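Divided Stock

Reading time: 3 minutes 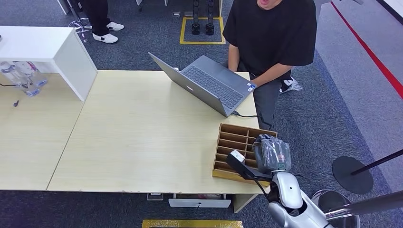 How do you pack small parts in a divided cardboard tray so that the right one can be found later? Give every compartment one code, put the heaviest pieces in first, and write the codes on a sheet that stays with the tray.

That was paragraph 52 of the packing procedure. Dwight Turcotte had written it in June, in an afternoon, and had not expected to be bound by it.

The Skastitz order was for 233 pieces. The stock list showed 233 pieces. At ten past four there were 232 wrapped pieces in trays and one compartment with nothing in it, on the right-hand side of the last tray, second from the end.

He read the code for it off the sheet. Code 141. Spacer, short, Bolley pattern. Wrapped in black plastic, one layer, fold to the underside.

"It's on the list," he said.

Veres looked up from the labels. "Then it exists."

"It's on the list as packed."

"Then it exists and it's packed."

Turcotte checked the compartments on either side. Code 140 held a 140. Code 142 held a 142. He lifted the tray and looked under it. He checked the floor from the table leg to the door and then the drawer, which held tape, two knives and a tin of tacks. Paragraph 38 said that no parts were to be kept in the drawer. None were.

The procedure allowed for a missing piece. Paragraph 61: where a compartment is found empty at final check, the whole tray is to be unpacked and packed again from the sheet. He had written it because it sounded thorough. It had never been used. The Groltar orders were small and went out in bags.

"You could just put a short line through it," said Veres. "Send a note. They've ordered 200 of these before and never opened half of them."

"It says unpack."

"You wrote it."

"It still says unpack."

He cleared a space on the table and took the pieces out from the left, one row at a time, laying each in line with its neighbour. The black plastic creased under his fingers and would not lie flat. Under paragraph 17 a wrapped piece was to be opened only if the wrapping was torn. He opened nothing. He weighed each one in his hand, which the procedure did not mention.

The fourth row took him eleven minutes. Code 118 was too heavy.

He put it down, picked up 117, put that down and picked up 118 again. A Bolley spacer and a Bolley collar were close in size. Wrapped, they were closer. A collar with a spacer pushed inside it would be the same size as a collar.

"Veres."

"What?"

"Is this torn?"

Veres came round the table and examined the piece. The wrapping was sound on all sides, with the fold to the underside as specified.

"No," said Veres.

"If I open it, I've opened a sound wrapping."

"If you don't, you're one short."

Turcotte turned it over twice. Then he took a knife from the drawer and cut along the fold. The spacer slid out of the collar and rolled as far as the laptop, where it stopped against the edge.

They wrapped the two pieces separately. Turcotte put the collar back at 118 and carried on with the rest of the tray in order, left to right, and did not fill the empty compartment until he reached it. It was twenty to six by then. Veres had gone to fetch the van round.

He sat down and opened the procedure at paragraph 17. After "torn" he typed "or the piece is heavier than it should be". He read this through, went up to the top of the file and changed the version number from 3 to 4. Then he printed it, and the printer asked for paper.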